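**Catch-up term** (also bridging term, or just "the Trukeo weeks") is a short block of teaching given outside the normal school year, mostly to pupils who have fallen behind in reading or number work. The article covers the form used in and near Gesudmont. Other places have other names for it, and other rules.

## Background

Grew out of holiday reading clubs. These were loose affairs, a room and a shelf of books, parents dropping children off whenever. No register at first. The Brindileo school was the first in the district to put the club on a timetable and tie it to what pupils had done in class that year. Gesudmont copied the timetable. The Ozoliņš school kept the older club style for longer, and still lets pupils come and go by the week.

The name Trukeo comes from the workbook scheme most of the schools took up. The scheme is plain: short passages, read aloud twice, then a bit of writing. Cheap to print. Some schools have dropped the workbooks since but the name stuck.

## Who attends

Pupils are put forward by their class teacher in February, after the winter reading checks. A place is offered, not ordered. Families can say no and a fair few do, usually over holidays already booked or a parent's shifts.

Main groups:

- pupils with dyslexia or other reading trouble, with or without a formal report
- pupils who missed a lot of school through illness
- pupils new to the language of the school
- a small number moving up to secondary who want the practice

Children with a support plan keep it during the term, though the same helper is not always free. This is the most common complaint from parents (see Criticism).

## Timetable

Mornings only. Sessions last 150 minutes with a break in the middle, and the usual ratio is 2 adults to a room. Reading comes first while everyone is fresh, then number work, then something with the hands. Cooking at Brindileo, gardening at Gesudmont, building and model making at Ozoliņš. Schools differ on wether the last part counts as teaching time.

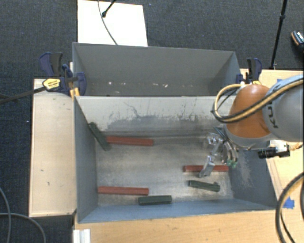

Homework is not normally set. Pupils are asked to read at home for a few minutes a day, to a grown up, a sibling, the dog. The reading record is a single folded card and gets lost a lot. Replacement cards are kept at the school office.

Testing is light. A short check on the first morning, the same check on the last. Results go to the class teacher and to the family, nobody else. They are not added to the school's yearly figures, which makes it hard to compare one school with another.

## Cost and places

Free to families in Gesudmont. Brindileo asks for a small sum towards food. The district had about 600 places in the last full year, shared between the schools by size. Transport is the weak point, as school buses do not run outside term and the outlying villages are a long way off. Lift sharing fills part of the gap.

Buildings are another trouble. Many of the classrooms face south and have no blinds worth the name, and by late morning the upstairs rooms are too warm to work in. Gesudmont moved its groups to the ground floor. Ozoliņš starts earlier in the day.

## Effect

Mixed. Teachers report that pupils hold on to more over the long break, and that the first weeks back are easier going. Gains in reading aloud seem to last better than gains in spelling. Number work has been looked at less. No long study has been done locally, and the schools' own notes use different scales, so the claims made for the term should be read with some care.

## Criticism

Three points come up again and again. Changes of helper, already mentioned. The feeling among some children that they are being kept in while their friends are out, which the softer names were ment to help with and mostly havent. And tiredness: a child who finds reading hard has already worked harder than most all year, and some parents would sooner they had the rest.

Supporters answer that the mornings are short and the groups small, and that some pupils like the term better than ordinary school. Quieter, less rushing about between rooms.

## See also

- Holiday reading clubs
- Support plans in primary schools
- Winter reading checks

*Last edited June 21, 2022. Section on secondary pupils still needs sources.*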